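Simulated gripper closes on cylinder but the object slides out during lift

Asked in: Student projects / Simulation
Tags: grasping, friction, contact, parallel gripper, timestep

Our university robotics club is entering the simulation round of the Lindetti challenge in October. The task is to pick up a cylinder from a table and put it upright in a marked zone, with a cup nearby as an obstacle. Points come off if the cup moves. We are using the Cosent simulator with the stock two-finger gripper model and a wrist-mounted view.

The approach works every time. The arm comes down over the cylinder, stops with the fingers open on either side, and the centring error is under a few millimetres. I then command a close, wait for both contact flags, and lift. In most trials the cylinder slips down between the pads during the first part of the lift. Sometimes it rotates as well. In a handful of trials it shoots out sideways before the lift begins.

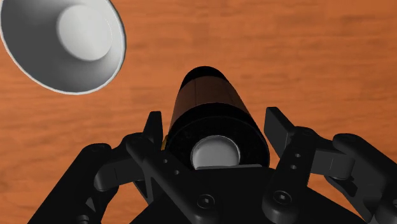 Have you checked which part of the cylinder the pads land on? If it is one mesh with bands of different diameter, the collision shape may not be the shape you are looking at.

Good point, and I should have put that in the question. The visual mesh is stepped and the collision shape is whatever Cosent generated on import. I have not changed it. Other settings:

Physics rate: 1,000 Hz
Solver iterations: 9
Pad friction: default
Gripper control: position, target fully closed
Cylinder mass: taken from the density setting, never checked by hand

I have tried slowing the lift and it made little difference. Raising the friction on the pads helped a bit but the competition rules cap that value, so I would like to find the real fault.

Answer 1 (accepted)

You most likely have two faults that look like one.

First, the collision shape. On import, Cosent wraps the mesh in a convex hull unless told otherwise. A hull over a stepped or flared cylinder gives you a gentle cone. Flat pads closing on a cone make contact along a short line at the wide end, and the normal force has a component along the axis. That pushes the object out of the grip. Turn on the collision overlay and look. If you see a taper, replace the hull with two or three plain cylinder primitives stacked on the same axis. Keep each one slightly inside the visual surface.

Second, the control mode. Commanding "fully closed" in position mode leaves a large standing error once the pads touch, so the controller pushes with everything it has. At 9 iterations the solver can't resolve that much force, the pads sink into the object, and it gets ejected. This would explain your sideways launches. Switch to force mode after first contact, or set the target width a little below the object diameter and limit the effort.

Order of work:

1. Print the mass. A wrong density unit is common, and with the wrong unit a small object can weigh as much as a bowling ball.
2. Fix the collision shape.
3. Limit the grip force.
4. Raise the iterations, then the physics rate if you still need it. We ended up at 3,000 Hz for last year's entry, which was slow but stable.

Change one thing at a time and run the same set of start poses after each change. Otherwise you won't know which one did it.

Answer 2

Had the same behaviour in the Yeh simulator with a different gripper. In our case the linkage was the cause. The two fingers were driven as separate joints with no coupling, so one side reached the object first and tipped it. Adding a mimic joint fixed it. Log both finger positions during the close and see if they match.

We ran roughly 900 trials before anyone plotted this.

Answer 3

just increase friction, or attach the object to the gripper with a fixed joint when it touches. works for me in Ilach

Comment on Answer 3

The fixed joint is banned under the rules for most student events, including this one as far as I know. Fine for testing the place motion on its own.

Update from the asker

Mass was correct. The collision overlay showed a clear taper. I replaced it with three cylinders and limited the effort, and the lift now holds with the default friction. Finger positions match to within the logging precision, so the coupling is fine in our model. There is still a slow creep downward on long holds. I'll open a separate question for that once I have plots.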